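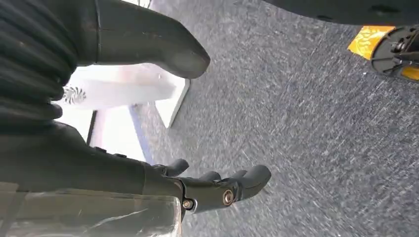

Oak glue test, second batch. Starting over on the Schmieder boards, the first lot cupped overnight and I don't trust any of the numbers from it. Stacked those by the back door, please don't burn them yet, I want to cut one open.

Moisture 9 to 11 percent across the pile. Higher than I'd like. Planed both faces, wiped down, glue on one side only this time. Open time 10 min, clamps on, 65 min before anything came off. Squeeze-out even except on no. 4, starved at one end, my fault, ran out of glue in the roller and kept going.

Broke three by hand in the vise. Two tore wood all the way along, good. One let go clean at the glue line, shiny, looks like it skinned over. Draft from the door? Try agian with it shut.

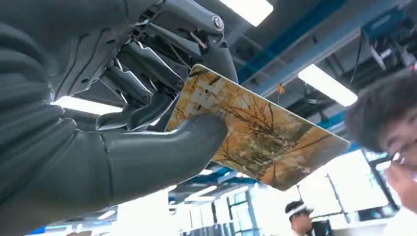
Stiderby, September

Moved the rest over here for the press. Horkier glue is a different animal, thinner, soaks in fast. Needs a second coat on end grain or forget it.

Press readings, same size joints:
old glue 1 coat: 1740
Horkier 1 coat: 1310
Horkier 2 coats: 2000, wood went first

So two coats. Costs more, 189 for the big can and it doesnt keep once opened. Flolluvero want 117 panels, need to work out how many cans before I give them a price.

To do: shut door test. Scrape the bottom platen, there's a lump on it. Reweigh the wet samples after lunch, last weights were on the bad scale so ignore the pencil column.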